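# Tovadeck: learning two-handed tasks from handheld demonstrations

Tovadeck is a joint study by the Gikier Institute and the Bouazza Laboratory into how household skills may be taught to a robot without a robot being present. Demonstrators work with a pair of handheld grippers, one in each hand, and the recorded movements are later used to train a control policy. Recording took place in furnished rooms at Torcombe and produced 805 demonstrations, of which some 100 were set aside for testing.

## Method

Each gripper carries its own wide-angle camera, so that the view recorded during a demonstration matches the view the robot will have when it carries out the task. The position of each device is worked out from the images together with its motion data. Printed markers help to establish where one gripper stands in relation to the other - a relation that matters most when an object is passed between hands.

Earlier work by the group relied on a single gripper and a fixed overhead camera. Policies trained in that way performed well in the room where they were recorded and poorly elsewhere. The present study therefore varied the rooms, the furniture and the lighting between sessions.

## Gallery
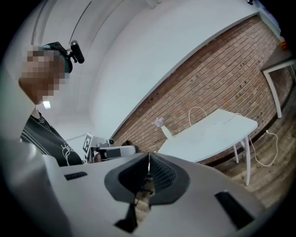

*Recording with the handheld grippers, seen from one of the devices. The second gripper carries a square printed marker; the demonstrator also wears a head-mounted camera.*

Further pictures will be added when the robot trials at Torcombe are complete. Requests to reproduce material from this page should be sent to the Gikier Institute press office.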